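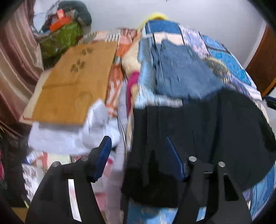 Nayara had rewritten the grasp planner five times since April, and tonight she was sure of it. The old version, the one Hanesix shipped, looked for edges and chose the longest. Fine for boxes! Hopeless for laundry, where an edge is only wherever the cloth happened to stop. On her screen the black garment spread over the quilt had come up as one big shadow, the denim above it as a second, and the old planner wanted to pinch the cardboard, paw prints and all. The new one looked for folds instead, places where two fingers could close on something and keep it.

She typed the run command and held her breath. 148 candidates scrolled by, then 60, then 2.

"Two!" she shouted down the hall. "Võ, it's down to two!"

Võ came in from the kitchen in his socks, still chewing. "Are they good ones?"

"One's the collar. I think it's the collar." She zoomed in until the pixels went square. "And the other is the waistband. It found a waistband, and I never told it what a waistband was."

"What did it think of the yellow thing?"

"Score of zero. Too fuzzy." She was already opening the file with the scoring weights. "Go get the Dudton sweaters, all of them. I want to try wool."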